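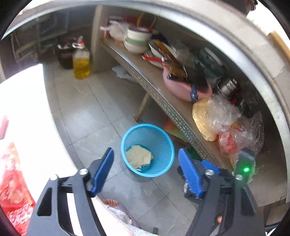
Household sorter, part-time – Drollerel Home Clearing

Posted in August by Naomi Waweru

Drollerel is looking for one part-time sorter to join the team working out of Dramstead. We clear and tidy bathrooms, laundries, spare rooms and storage shelves for people who have let things build up, or who are getting ready to move, or who have come home from hospital and need the place made easier to get around. Most of our clients live in flats and small houses. Most of the work is small stuff.

The position is 11 hours a week over three mornings, with Thursday as the fixed day. The other two move around depending on bookings. We start at 8.45 am and are usually done by half past twelve. There is no weekend work. The rate is award plus a travel allowance, and we pay for parking where there isn't any on the street.

What the job involves

You will work in a pair. One person takes things off the shelves and out from under the sink, the other sorts. You swap when you feel like it. A typical morning is one room, and it goes in this order: floor clear, bin emptied and relined, shelves stripped, everything grouped, shelves wiped, then back up again in an order the client has agreed to. Pens go with pens, brushes with brushes. Plastic bags get opened and looked into before anyone decides they are rubbish. We have found rings, house keys and a passport that way.

Medicines get their own tray. A lot of clients keep theirs in the bathroom or on the nearest shelf, and some of the boxes are labelled mainly in a language you may not read. Look for the English name on the front, which is often there in smaller type, and copy it onto the sheet exactly as printed. 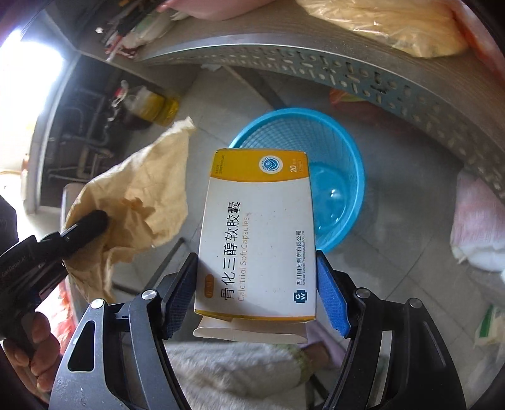

Keep the leaflet with its box, even if it has to be folded again to fit. Do not combine two half-used boxes into one. Do not throw out any medicine, in date or not. Write down what you have, show the client or their family, and if they want something gone we take it to the pharmacy for them. You will not be giving advice about what anyone should be taking and we ask you not to offer any.

Paper is the other thing that slows people down. Crumpled paper in a wastebasket can go, but flatten it and check first. It might be a receipt or an appointment slip. Loose paper anywhere else stays until the client has seen it.

What we need from you

You should be comfortable kneeling on tiles and reaching around pipes, and able to lift a full carton. You need to be able to read small print, with glasses if you wear them. Neat handwriting matters more than you might think – the sheets stay with the client and they go back to them. A driver's licence is useful but two of our current people come by bus and manage.

You don't need to have done this before. People have come to us from aged care, hotel housekeeping, libraries and retail. A second language would be welcome, and reading Chinese, Arabic or Vietnamese would be especially handy at the moment. You will need a police check, and we cover the cost once you have been offered the job.

We supply gloves, cloths, liners, trays, labels and a kneeling mat. Wear closed shoes with a grip. Many clients ask for shoes off at the door, so bring a clean indoor pair as well.

How to apply

Send a page about yourself to Naomi Waweru at the Dramstead office, or drop it in at 43 Sethi Street between 9 am and 3 pm. No need for a formal cover letter. Tell us which mornings you can't do. If we think it might suit, we will ask you along on a paid trial morning, and you can see whether you like it before either of us decides. Applications stay open until the spot is filled.

Recent notices

Driver wanted, Darkar run, mornings
Shelving and tubs to give away, pick-up only
Changes to pharmacy drop-off times
Laundry sorting: how we label

Comments

Pauline R.
Is the trial morning at a client's place or at the office? I can do any day but Tuesdays.

Naomi Waweru
Hi Pauline, at a client's place, with two of us there. Tuesdays off is fine.

gregh
Did this for a year before my knee went. Good crew. Bring your own mat if you're tall, the supplied ones are short.

Mei
I read Chinese and some Malay but I don't drive. Is Darkar included? The bus out there only runs every 45 minutes.

Naomi Waweru
Darkar is included but we can pair you with someone who drives. Please do send something in.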